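4.2 Collecting demonstrations

All demonstrations for the book-sorting task were gathered in simulation. We chose this for two reasons. The first is cost: a failed grasp in the simulator takes one key press to clear, while the same failure on our physical bench at Murnport means walking over, picking things up and putting them back by hand. The second is that the simulator gives us the exact pose of every object at every step, and we needed those poses to label the data.

The task is short to state. An arm must pick up books of different colours and put each into a named compartment of one of two organizer boxes. The instruction is given as a single line of text, for example "put the red book in the tall box". The operator reads the line on screen, carries out the task by moving a hand-held controller, and presses a button when finished. We record joint positions, gripper opening, all camera views and the instruction itself.

Each layout was built from the Tang object set, a small library of household items that we scanned and cleaned up for earlier work (Section 3). A layout always contains two boxes and three books. Up to two extra objects are added as distractors, and these are never mentioned in the instruction. Positions and headings are drawn at random, then checked for overlap. We threw away any layout in which a named compartment could not be reached from above.
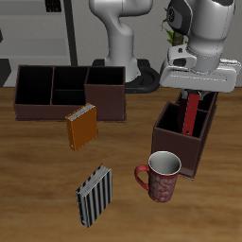 Figure 6. Placing a book in the smaller organizer box. The orange and striped books and the red mug are also on the table.

The narrow box was the hardest part of the task for our operators. Its opening is only a little wider than the gripper fingers, so the book has to be lined up before it goes in, and a small error in heading makes a corner catch on the wall. Most operators learned to stop above the box, turn the wrist, and only then lower the book. We did not tell them to do this. It shows up in the data as a clear pause before the descent, and we left the pauses in, after finding that policies trained on data with the pauses trimmed out hit the box wall more often.

Distractors close to the target box caused a different kind of trouble. When an object such as a mug stood near the front corner, operators tended to come in from the side or from the back, and the path became longer. We kept these longer paths as well. Rongrong Shi proposed marking each demonstration with the direction of approach, and the mark is used later to balance the training batches (Section 4.4).

We collected 115 demonstrations of each instruction type. Of these, 99 were kept for training after checking. A demonstration was dropped if the book ended in the wrong compartment, if the arm touched a distractor hard enough to move it, or if the operator let go of the book above the rim and it happened to fall into place. The last case is a success by the plain test of where the book ends up, but it teaches the policy to drop things, and early versions of our policy did exactly that.

Checking was done in two passes. A script compared the final poses with the instruction and flagged clear failures. One of the authors then watched the remaining recordings at double speed. The second pass was slow - it took longer than the collection itself in the first week - but it caught the drops described above, which the script had let through.

Operators worked in sessions of 40 minutes with a break between them. In the pilot, run in February, we used longer sessions and saw the quality fall towards the end, mostly as hurried releases. The order of instructions was shuffled for each operator, so that no compartment was always practised first.

Rendering was done with the Wekusier engine at fixed lighting. Table texture, wall colour and the furniture behind the table were held constant during collection and varied only afterwards, by replaying the stored joint positions under new settings. Replaying is cheap and does not need an operator. It does assume that the physics gives the same result each time, and we confirmed this by replaying every kept demonstration once without changes and comparing the final poses. Those that did not match were collected again.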